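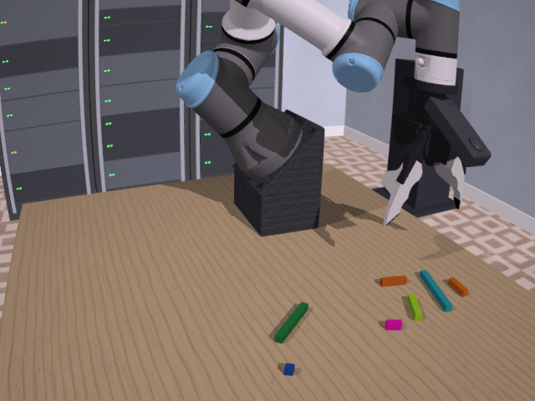
Simulated cell: arm on a slanted mount, two-finger gripper, colored blocks on the tabletop.

Visit report, Wesivico demo center, Onville
2019-03-07

Purpose of the visit was to collect planning figures for one bench-top arm cell. Kylie Ngata from Wesivico ran the session, which was mostly spent in the simulator.

Layout. The mount is a wedge, so the base joint sits on a slope. Our drawings assume a flat plate. Kylie quoted 1,490 for a machined wedge mount and 1,294 for a welded one, both before tax. Takács can supply either. I would take the machined part, as we have no way to true up a welded face in house.

Reach. Blocks went on the front and right parts of the table, clear of the base. We should reserve the same side for parts and keep the area behind the mount for cabling.

Gripper. Spare fingers are sold in pairs. Budget for 4 pairs in the first year.

Software. The simulator license is annual and is not included in the arm price. Plamum resells it with support, and I have asked them for a written quote.

Lead time is around 52 working days from order. To have the cell running in September, the purchase request has to go in before the end of next quarter.

Open items: floor anchoring, air supply, and who pays for operator training.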